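Vorlesung Stillleben und Vanitas, Sitzung 6
Mitschrift zum Nacharbeiten, Stand 23. Juni 2023

Nachtrag zu letzter Woche: Bei Pickering (Reader, S. 40) bitte nur den ersten Teil lesen. Der Rest kommt erst mit der Landschaft dran.

Vanitas — Begriff
lat. Leere, Nichtigkeit. Prediger 1,2. Im 17. Jh. vor allem Leiden, dort Universität + calvinistisches Umfeld. Vorsicht: nicht jedes Stillleben mit Uhr ist gleich Vanitas!

Motive, grob sortiert
Vergänglichkeit: Schädel, Sanduhr, Kerze (erloschen oder qualmend), Seifenblase, welke Blumen
Besitz: Münzen, Muscheln, Silbergeschirr
Wissen: Bücher, Globus, Brille
Genuss: Pfeife, Laute, Weinglas, Spielkarten

Gefäße werden gern übersehen. Umgestürzter Pokal = leer, vorbei. Krug und Kanne dagegen oft neutral, kommen aus dem Frühstücksbild (ontbijtje) mit rüber. Also immer fragen: woher kommt der Gegenstand, aus welcher Gattung? Yuan nennt das "Wanderrequisiten", den Begriff bitte kennen.

Komposition
Tischkante meist bildparallel, Licht von links, gedämpfte Palette. Schädel selten genau in der Mitte, oft schräg gedreht, ohne Unterkiefer. Das Alltägliche direkt daneben macht die Wirkung.
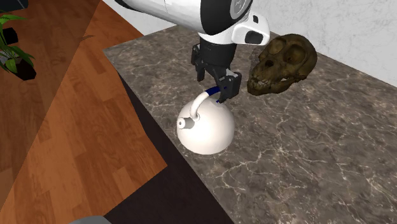

Streitpunkt in der Forschung: Moral oder Malkunst? Kragh liest die Bilder als Predigt, Ashby als Verkaufsware für Kenner, die Oberflächen sehen wollten — Glanz, Stein, Knochen. Beides belegbar, in der Klausur nicht einseitg argumentieren.

Zum nächsten Mal: Reader S. 184 bis 192, dazu eine halbe Seite zu einem Bild eurer Wahl. Abgabe wie immer im Fach vor dem Sekretariat, nicht per Mail.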